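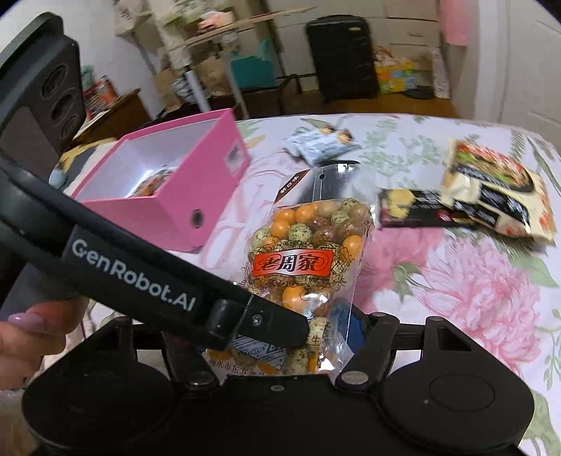
Snack box subscriptions, keep or cancel?

pinkthistle
Jan 13, 2018
Been on Trendura since July, 6 boxes now. Liked the first few, lately its mostly crackers. Anyone switched? Want noodles, nuts, savory stuff. No more gummy things pls.

Rustument
Cancel. Did the math on mine, you pay double what the grocery on the corner wants. Same noodles.

dunmore_gal
Depends where you live?? Nearest Asian grocery to me is a 2 hour drive. Gas alone kills that.

Rustument
ok fair. Still wouldn't pay it for crackers

oatbucket
I do my own now. Big order once a season, split with my sister, everything goes in a box on the bed. Way more filling than Trendura ever was.
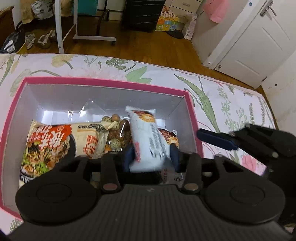

noodles, quail eggs and the brown marinated ones

pinkthistle
Ooh the eggs. Are those salty or sweet? And do they keep

oatbucket
Bit of both, mostly soy. Check the date on the bag, fridge once its open. Dont let them sit.

halfmoon734
Going to disagree on Trendura, mine have been good. You have to fill in the taste form again tho, it resets when they change the menu. Took me three boxes of seaweed to figure that out

pinkthistle
wait what form

halfmoon734
Account, then preferences, scroll way down. Terrible spot for it

dunmore_gal
Brouwer does a nuts only box if thats your thing. Small. Shipping was slow both times, peanuts were great.

Rustument
Brouwer is 900 calories of sugar coating a bag, come on

dunmore_gal
its a snack box not a salad

pinkthistle
Ok redoing the form tonight, one more box and then I decide. Thx all

Contact us | © 2018 Cilasport Boards | Back to top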